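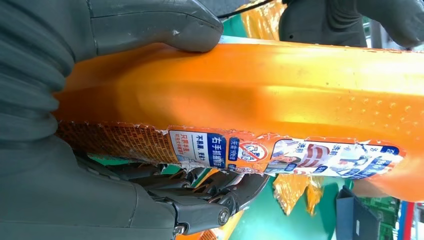 Zeto Soft Finger Kit – replacement pads, bellows sleeves and the slip fix

Okay, before you scroll down to the part numbers, please read this bit, particularly if you bought a kit before April. We had a fault with these fingers, it was our fault, and I'd like you to hear the whole thing from me and not from some guy at a trade show.

The short version: the old pads could lose their hold on a smooth plastic bottle after a long run, and the controller would carry on as though everything was fine. The arm lifts, the bottle stays behind (or worse, comes halfway and then drops).

The first report came from Idrisa Mushi, who runs a sorting cell with two of our hands on it. He sent me a very polite email with a very impolite subject line. His hands had been picking up household bottles all morning with no trouble, and then somewhere past 700 cycles they started dropping them. Detergent bottles were the worst. They're slick, they're heavy at one end when there's still something in them, and if the label has started to come away the finger ends up pressing on a loose flap and not on the bottle at all! I hadn't tested torn labels. I had tested beautiful new bottles with beautiful new labels, lined up like a store shelf.

So we put a bench together and started squeezing things. Kauko Halonen, who designed the linkage, was sure it was the pads. I was sure it was the linkage. We were both a bit right, annoyingly. The grey rubber on the old pads polished itself smooth with use, and the pivot behind the lower finger had enough play to let the tip roll outward under load. Either one alone you'd probably never notice. Together, goodbye bottle.

The safety side is the part that bothers me most. The Anix controller reads grip from motor current, and a finger jammed against its own stop draws current just like a finger holding something. It would say "gripped" with nothing in the hand. If you have people working near the cell, please don't rely on that signal to tell you the load is secure. Keep the guard closed and keep hands out from under the lift path, with the old kit or the new one.

What's in the new kit

Finger pads, textured, grey – 2
Bellows sleeves, grey – 2
Pivot bushings, tighter fit
Hex key for the pivot bolts
Firmware card for the Anix controller (adds a finger position check on every close)

Fits the Wusero hand, both sizes. It does not fit the older Verschueren mount without an adapter plate, and I'm out of those at the moment. Sorry! Email me and I'll put you on the list.

Fitting takes me 11 minutes a hand. Kauko says nine, but he leaves the cable clips off. Power down and bleed the air first, please. The sleeve can snap the finger shut while you're working on it, and it pinches – ask my thumb.

Check the tips once a week. Light scuffing is normal and doesn't hurt anything. If a tip looks shiny, or you can feel the seam lifting along the side, change the pad. And peel off any bits of label film stuck to the rubber, they act like grease.

Kits bought before April are replaced free, you only need the serial number from inside the wrist cover. Anyone who can't find it can send me a photo of the hand and I'll work it out.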